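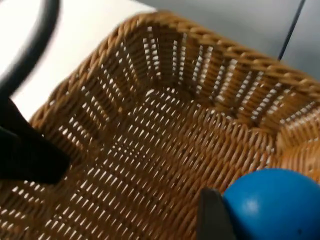

## Teleop demos: keep the messy ones or throw them out?

**kamolrat_k**
January 2023

I'm recording demos for a pick task, ball out of a basket, driving the arm with a leader arm. I have 388 so far and planned to stop at 500. A good share have a fumble in them where I miss the ball, back off and try again. Do you keep those or delete them?

**stamham8**
Delete. The policy copies what you do. If you hover and dither over the basket, it will hover and dither too. I cut anything with a second attempt and got a cleaner policy out of fewer demos.

**pender_arm**
I disagree. If every demo is a perfect grab, the arm has never seen what to do after a miss. The first time the ball rolls into a corner it just closes on air and carries on to the drop. Keep the recoveries, cut the ones where you stopped to think.

**kamolrat_k**
How do you tell those apart afterward? On the wrist camera they look the same to me.

**pender_arm**
Plot the joint speeds. A recovery keeps moving. Thinking is a flat line. I trim any flat stretch over eight frames.

**stamham8**
Trimming pauses makes the arm jump if you also trim while the fingers are closing. The joints are still then but the grip isn't. Check the gripper channel first.

**pender_arm**
Fair. I do leave the gripper moves alone, should have said so.

**wisodberg**
Different question: where do you start each demo? I began all of mine from the same pose over the table and the policy fell apart when the arm started a hand's width off. I redid a batch in February last year with the start pose moved around and that helped more than any cleaning did.

**kamolrat_k**
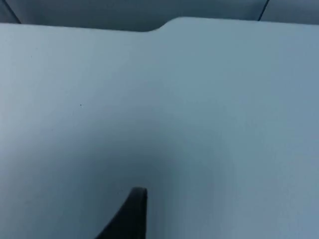
Same home pose every time, so I probably have that problem too. Would you vary it by hand or script it?

**wisodberg**
Script it. By hand you drift back to the same few spots without noticing.

**stamham8**
Agree on that one. Still would delete the fumbles.

**kamolrat_k**
OK. I'll tag the fumbles instead of deleting them, train with and without, and use random starts for the rest. Will post both results.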